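How to Test a Chore Robot Before You Believe the Video

By Kirstin Mowat

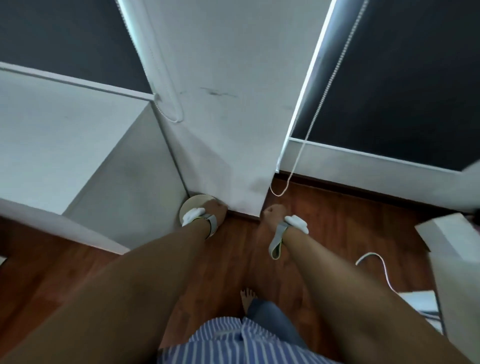 1. Pick a corner, and leave it the way it is

Every home robot demo I have sat through takes place in the middle of something. The middle of a counter, the middle of a rug, the middle of a big pale living room with one sofa in it. Chores don't live there. Dust lives in corners, and so does whatever rolled off the dresser, and so do cords.

So start with a corner. The one I use has a white wall, a wood floor, a cabinet close on the left side, dark roller blinds with beaded chains hanging down, and a thin white cable on the floor. There is a round, pale disc standing on its edge against the wall. A grown person can reach in there with bare hands and sort it out without thinking. I would like to see a machine do it, and I have been asking vendors to let me try since June.

Do not tidy first. If the sales rep asks you to clear the floor, write that down. Clearing the floor is the chore.

2. Write the job in one sentence

Use the words you would use with a teenager. "Pick up what's on the floor in that corner and wipe the wall down low, where it's smudged." If the robot needs the job broken into eleven smaller ones, you have learned how much of the work is going to stay yours.

Keep the sentence the same for every machine you test. I once let a rep from Esirex reword mine to "relocate target object," and by the end of the afternoon the target object was a foam block and we were all very pleased with ourselves.

3. Find out who is driving

Ask before the machine is switched on, and ask in this form: "Is a person controlling any part of this, here or somewhere else?" A remote operator is fine if you are buying a remote operator. It should be on the quote.

Then ask what happens when the Wi-Fi drops. Unplug the router halfway through the test and see. The Sunora unit I tried stopped with its arm out at knee height and stayed there for the length of a phone call to support. I give them credit for stopping.

4. Do it yourself first, with a clock

This step gets skipped and it shouldn't be. Do the whole job by hand, start to finish, at a normal pace. Write down the seconds. Notice what your hands are doing while you're at it: one steadies, the other works. You press a knuckle against the wall to keep your balance. You push a cord aside with the back of your wrist. You know the floor is there before you touch it.

None of that is in the sentence you wrote in step 2. The machine has to get it from somewhere, and you are about to see if it did.

5. Run it, and keep your hands in your pockets

Three runs, one after another, with the corner put back the same way each time. Rules:

Start the clock when you give the instruction, including any time the robot spends looking around.

If anyone touches the robot, the run is over. Nudging the cable "so it's fair" counts as touching the robot.

A dropped object is a fail unless the machine picks it up by itself.

Damage is a fail even if the job got done. Check the blind chains. They hang in loops, and loops are what an arm catches on when it backs out of a corner it reached into without trouble.

Film it in one take with no speedup. A lot of what you see online is played fast, sometimes with a small "8x" in the corner and sometimes without.

6. Try the flat thing

Anything thin and stiff is hard for a gripper when it lies flush on the floor. Standing on edge it may be easier, or it may get knocked over on the way in and become the hard case anyway. Test both. For soft things use a pair of jeans, one leg folded under. Cloth has no fixed shape, and a machine that does well with a box may have no idea where a pair of pants begins.

Alun Hopkin, who runs the packing floor at Semville and is more patient with this stuff than I am, tells me the shop-floor version is the bottom of the bin. His picking arm works nicely until there are a few parts left lying flat in the corners, and then a person walks over and gets them. He logged one full shift for me: 2806 picks attempted, 307 handed off to a human. He thinks that's a good machine. I think it's a good machine with a person attached, and that the person should be in the budget.

7. Do the arithmetic the brochure leaves out

Take your time from step 4. Take the robot's average from step 5, then add your minutes for setup, rescue, and putting the cord back. If the second number is bigger, you have bought a hobby. The Chávez lease I was quoted came to $368 a month, with up to two service visits included. Divide your own quote by the chores it finished without help. Mine finished one.

8. Test again after the update

You will be told the next software release fixes it. Maybe so. Some of these machines really have gotten better at open floors and at tables, and I have stopped saying never. Keep your sentence, your clock, and your corner, and run the same three tries when the update lands. If they won't come back for a second test, keep your money and get down on the floor.

What to write on the sheet

Job sentence
Your time by hand
Robot time, runs one to three
Who touched what
Operator: yes, no, wouldn't say
Damage
What was still on the floor afterward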